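Loan Kits: Changes to Sorting and Return from May

The Sumby household sorting kits have been reissued with a revised packing order. Borrowers at Lirkthorpe and at the Rodrigues Street branch should discard the old sheet, which was printed on yellow card, and use the one now taped inside the lid.

Each kit is made up of mixed kitchen and play items, to be tipped out on a table and sorted by the borrower. The kit deliberately contains no instructions for play. Groups may sort by color, by use, by size or by any other rule they agree on. The tray is the only item with a fixed purpose and should be set at the back of the table before anything else is unpacked.

Allow a table surface large enough for all items to lie flat without stacking. Round items such as fruit should be kept clear of the edge where small children are present. Cups and bowls are placed upright so that smaller items can be sorted into them.

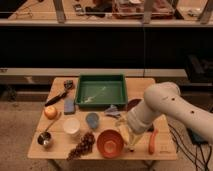
Can the cups and bowls be washed together with the fruit?

Wash them separately. Cups, bowls and utensils go in warm water with ordinary dish soap, and are dried fully before packing. Play fruit is wiped with a damp cloth only. Water gets in at the stem end and takes several days to come out again, during which the kit cannot be loaned.

Cloth items are returned dry and folded once. Please do not use them to wrap the metal pieces, as this was the main cause of marks on the last set.

Packing order for return is as follows. Tray first, flat on the bottom of the box. Long-handled tools next, laid along the side of the tray with handles at the same end. Bowls and cups are nested where they fit and left single where they do not; do not force them. Fruit goes in last, with the cloth over it. The lid should close without pressure. If it does not, a handle is usually lying crosswise.

The loan period remains 2 weeks, with one renewal if no other group is waiting. Boxes are to be back at the counter by 5 p.m. on the due date. Missing or cracked items should be written on the return slip, using the item names on the lid sheet. Replacement pieces are ordered from Pakura twice a year, and a kit with 2 or more pieces missing is held back until the next order arrives.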